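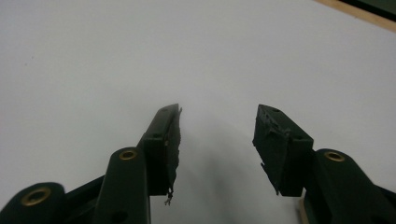 Chapter 4
White Surfaces

Last updated: February

Walls, table tops, cupboard doors, shelves, window sills, the inside of a wardrobe. Most of what you clean in a rented building is white or was white once. This chapter covers all of it, except bathroom enamel (Chapter 6) and anything made of cloth (Chapter 9).

By the end you should be able to tell a mark from a stain from a scratch. Pick a cloth. Wipe a flat white area without leaving streaks. Write up damage so the next person on shift understands what you saw. Four skills, one of them mostly paperwork.

Key words for this chapter: mark, stain, scuff, scratch, film, bloom, nap, test patch. Look them up at the back as you go, the glossary was redone for this edition and bloom finally has its own entry.

4.1 Why start with white

Dark surfaces show dust. White ones show everything else - hand grease, shoe rubber, tea, the gray ring left by a dirty bucket. They also show what you did. A half-wiped white door looks worse than one you left alone, and that is the usual complaint from clients. Not "it was dirty." More like "someone rubbed it and gave up."

White is also not one color. Put a sheet of printer paper against a wall you think is white and you will see cream, or blue, or a bit of green. Matters for two reasons. You need to know the true color of the surface before you decide it has yellowed. And if a wall has been touched up with a different white, no amount of wiping will even it out. Trainees at the Verkgate building spent most of a morning on one patch in a stairwell before Hanna Kwiatkowski came up with her piece of paper and showed them it was a different paint.

So, first exercise, before any reading. Take one sheet of plain paper. Hold it to five white surfaces in the room where you are. Write down what you see, two or three words each. Keep the notes, we use them again in 4.5.

4.2 Look before you wipe

Light from the side. Always. A ceiling lamp flattens everthing and you will miss the film completely. Stand where the window light runs along the surface, or hold a flashlight low and almost level with it. Then look again from the other end.

What you are looking for:

A mark sits on top. Run a clean dry fingertip over it and you may feel an edge. Pencil, crayon, food, a bit of old tape glue.

A stain has gone in. No edge. Coffee on unsealed paint, rust under a plant pot, ink.

A scuff is something else rubbed off onto the surface. Nearly always dark on white. Shoe soles, suitcase wheels, chair backs. People report scuffs as scratches all the time.

A scratch is missing material. Your nail drops into it. You can't clean a scratch, stop trying.

A film is a thin even layer over a large area, usually grease plus dust, usually in a kitchen. Hard to see until you wipe a small part of it and then you are committed to the whole wall. Check your time before you touch it.

Konrad Wasilewska, who ran the first Dustuvell course and wrote the earliest version of this section, had his groups look at a single door for ten minutes before they were allowed a cloth. We have cut it to three. Still feels long.

4.3 Cloths

One cloth for wet, one for dry. Both white or very pale when you work on white - a new red or navy cloth can give up color, and then you have a stain that was not there at the start of the shift. Wash new cloths twice before first use.

Fold in half, and half again, and you get eight clean faces. Turn to a new face when the one you are on looks gray. Not when the wall looks gray, by then you are painting with dirt.

Check the nap with your hand. A cloth that catches on dry skin is fine for glass and hard shelves. For matte paint use something flatter and softer. Matte paint goes shiny if you rub it, and the shiny spot stays.

No scouring pads on paint. Melamine sponge only after a test patch, light pressure, and never on gloss.

4.4 The test patch

Somewhere low or behind a door. About the size of a coin. Damp cloth first, plain water, ten light strokes, let it dry fully. Look from the side. If color has come off on the cloth or the patch has changed its shine, write it down and go no further. If plain water does nothing, try a drop of dish soap in the bucket, new patch, same ten strokes.

Students skip this. Weronika Sobczak marked 67 practical assesments for the Zalewska program, and 21 of them lost points on the test patch alone. Either not done or done right in the middle of the door.

4.5 Case for this chapter: the Graner flat

Read this now, answer the questions after section 4.9.

A one-bedroom flat owned by Graner, empty between tenants. White walls, matte. White gloss doors. White built-in shelves with a gray bloom along the back edge. Two cleaners, one afternoon. The outgoing tenant had been charged 1,000 for "scratches to hallway wall and doors." Repainting quote for the whole flat, 2,000.

Jadwiga Kozłowski did the inspection at four in the afternoon with low sun coming down the hallway. Her notes list mostly scuffs at suitcase height, three real scratches on one door, a film on the kitchen wall, and an earlier touch-up in the wrong white. The first inspector had used the word scratch for all of it.

While you read the rest of the chapter, keep three things in mind. Which of these would you wipe. Which would you report and leave. What would you have written in place of "scratches."

You'll also need your paper-sheet notes from 4.1.

Before 4.6, set up: two pale cloths, a bucket, cool water, dish soap, a flashlight, a pencil. Work in pairs if the group is large. Ritu Kandpal's worksheet for the wiping pattern is at the end of the chapter, make a copy of it first, you will fill it in twice.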